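Search this site
Search

Programming the Tray Drop: A Guide for New Club Members

Posted Jun 9, 2020

Everyone who joins the robotics club does the tray drop first. The arm picks up a tagged cube, carries it over the tray, lowers it and lets go. 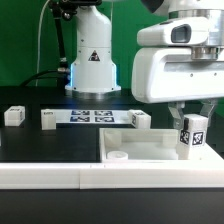
You need to have finished the safety sheet and have a login on the club computer. Plan on two meetings. Most people get the pick working in the first one and spend the second on the drop.

Before you start

Get the Pandine folder from the shared drive and copy it to your own directory. Do not edit the shared copy. The folder has the starter script, the tag list and a blank log file. The arm control program is called Buzatu and the tag reader is called Wustent. Both start from the menu on the desktop. Start Wustent first. If you do it the other way around, Buzatu loads with an empty tag list and you have to close it and begin again.

Step 1: Check the tags

Put a cube on the black tabletop with one tag facing the camera. Wustent should show its number within a second or so. If the number flickers, turn the cube a little or move the lamp. Glare on a tag is the usual problem. Our cubes are white with black and white tags, and a scuffed tag needs to be reprinted before you go on.

Step 2: Set the table position

Lay the printed marker sheet flat and run "calibrate" from the Buzatu menu. The error number at the bottom should be under 7. If it is higher, the sheet has probably curled at a corner – tape it down and run it again. Save the result under your own name.

Step 3: Write the pick

Open the starter script and find the section marked PICK. You fill in four moves: above the cube, down, close, up. Set the speed to 10 for now. Use the height from Wustent for the first move and add enough room for the fingers to clear the top of the cube. The fingers should go down on either side of it with the same gap left and right. If one side touches first, your angle is off, so fix that before you close the gripper.

Step 4: Write the drop

The tray has raised walls, and inside it there is a short round boss near one corner. Stay away from the boss. A cube set down on it will tip over. Aim for the open floor toward the other end, but leave space for a finger between the cube and the wall. The gripper has to open before it can leave, and that is the part people forget.

Run the script as far as the move above the tray and pause it. Look from the side and from the front. Then step it down in small moves until the cube is close to the tray floor, write down the height, and use that number in the script.

Step 5: Run it and log it

Do ten full runs at low speed with a hand near the stop button. Write each one in the log, including the failed ones. When all ten are good you can raise the speed.

The club record is 126 good drops in a row, set in December with the Restora script. That script is in the shared drive if you want to read it, but write your own first.

Common problems

Error 1808: the arm was asked to go somewhere it can't reach. Check for a missing minus sign.

Cube slips on the way up: you are holding it too high. Lower the grip point.

Tag lost halfway: normal when the fingers cover it. The script keeps the last good position.

When you finish, send the arm to its park position, close Buzatu and then Wustent, and put the cubes back in the drawer.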